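Zesia estrena en Brerkgate su taller de mesa puesta para gente con prisa

Brerkgate, 2019-01-29. ¡Ya era hora! Llevo media vida poniendo mesas (las mías, las de mi hermana, las de cualquiera que me deje entrar en su comedor) y por fin puedo contarlo: Zesia abre su taller de mesa diaria en nuestra tienda de Brerkgate. Soy Anneli Salminen, me encargo de los talleres y escribo yo misma esta nota porque me hacía mucha ilusión.

La idea es muy de andar por casa. Nada de banquetes ni de servilletas en forma de cisne. Trabajamos con lo que se usa un martes por la noche: un mantel individual, un plato, los cubiertos y una cesta para tenerlo todo a mano. Cada sesión dura 40 minutos y cuesta 20 euros, con café incluido, que el café de Santeri Väisänen merece el viaje.

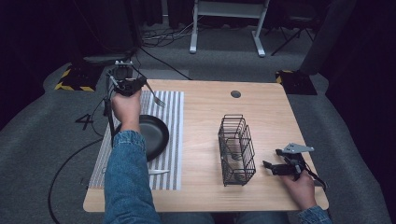 Mantel individual a rayas blancas y grises, plato redondo negro y cesta de alambre sobre la mesa del taller.

Empezamos siempre por el mantel, bien recto, y luego va el plato. A mí el negro mate me encanta sobre las rayas, aunque Santeri defiende la loza blanca y llevamos semanas discutiendo (sin rencor, de momento). Después vienen el tenedor y el cuchillo, y ahí es donde más preguntas nos hacen: el tenedor a la izquierda, el cuchillo a la derecha con el filo mirando al plato. ¡Y a cenar!

La cesta de alambre es mi debilidad. Pesa poco, deja ver lo que lleva dentro y va de la cocina a la mesa en un solo paseo. En casa tengo 3 y todavía me parecen pocas.

Las plazas se reservan en el mostrador de Brerkgate o por teléfono. En junio llevaremos el taller también a Drumville, con una sesión pensada para familias con niños.

Contacto de prensa: Anneli Salminen, talleres Zesia, Brerkgate.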